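Food wrap in the long box, the 100 one — a month and a bit on the kitchen table
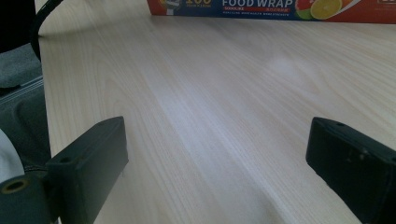

Does it cling to wood?
Hardly at all, and for me that's a plus. It holds to glass and to itself, and you can lay a torn piece down on a tabletop and pick it up again in one go.

Quick review, I have bread rising and not much time.

Bought in June from Hollis, the housewares place, when our old roll ran out halfway through a potato salad. Navy box with orange-red on the ends, FOOD WRAP in big white letters, 100 in big white numbers, citrus slices on the front. Small print partly in Chinese, which I can't read, so if there's a clever trick printed there I've missed it. Everything below is from using the stuff.

What I use it for. Half onions. Cut lemons. Bowls of leftovers. Dough, mostly. Twice a week I make a loaf and the bowl needs covering for the first rise and then again overnight in the fridge.

Cling. Good on glass, very good. Good on glazed bowls. So-so on steel, you want to pull it down past the rim and press. Poor on plastic tubs, it lets go at the corners by morning. I had the same trouble with the Delumar roll before this one so maybe its just plastic tubs.

Tearing. Here's where I was ready to complain. First few pulls were a mess, long slanted rips and one sheet that folded up on itself and went straight in the trash. Then I slowed down. Box flat on the table, one hand on the lid, pull out toward you, tip the wrist, start the tear at one end. Clean nearly every time now. If you hold the box up in the air and yank you'll hate it. My old habit, took a week to lose.

Losing the end of the roll. Happens. Less than with Delumar. When it does go, a bit of tape dabbed along the roll finds the edge faster than a fingernail.

The box. Sturdier than I figured. It has been dropped, leaned on, and had a jar of pickles set on it. Lid is a little loose now but still shuts. It's long though. Really long. Did not fit the drawer next to the stove, did not fit the one under it, so it lives on the table at the far side and gets shoved back when we eat. Measure your drawer first. I didn't.

About the table, as somebody will ask, someone always does. It's the Virkby, the pale wood one, light with that wavy grain. Shows a bit of shine when the window's behind it. I mention it because I do all my wrapping right on it and I wanted to know if the wrap would pull at the finish or leave marks. None so far. Flour sticks to the table worse than the wrap does. Wipe with a damp cloth, dry it, done. I would not drag the box across it with grit underneath, same as anything else.

Tests, if you can call them that:

Half an avocado, pressed tight against the cut side. Green next day, brown on the edges the day after. Normal.

Cut onion, one layer. Could smell it in the fridge. Two layers, could not. So two layers, and there goes your roll twice as fast.

Bowl of soup, carried to the car. Don't. Get a container with a lid. My own fault.

Bread dough, overnight. Wrap domed up and held on. No crust on the dough in the morning. This is why I'm keeping it.

Sandwich for work. Fine but fussy, wax paper is nicer.

Microwave, haven't tried. I use a plate over the bowl so can't help you there.

Freezer. Chicken thighs, wrapped one by one and then bagged. 17 days, no frost on the meat. Wrapped but not bagged, one got a dry patch along the side where the wrap had lifted. Bag them.

Compared with the others. Delumar was softer and stretchier and clung to your fingers like it was mad at you. This is a touch stiffer, easier to lay flat, easier to peel back off a bowl and reuse for an hour. The Hestow I tried at my sister's has the slide cutter, and the slide cutter is great, no argument. But that roll was thinner and split on a fork. If someone put the Hestow cutter on this roll I'd buy 23 of them and be set for life.

Things I'd change: shorter box. An obvious mark for where to start the tear. A lid that tucks in properly, mine pops up if the box gets bumped.

Would I buy it again, yes. Probaly the same size too, we go through it. A household that just covers the odd lemon could get something smaller and keep the drawer space.

Four stars out of five. Lost one for the first week of bad tears and for the length.

Posted Tuesday, July 31, 2018

Edit: tried it on a watermelon half. Needed two sheets overlapped, held fine until we finished it.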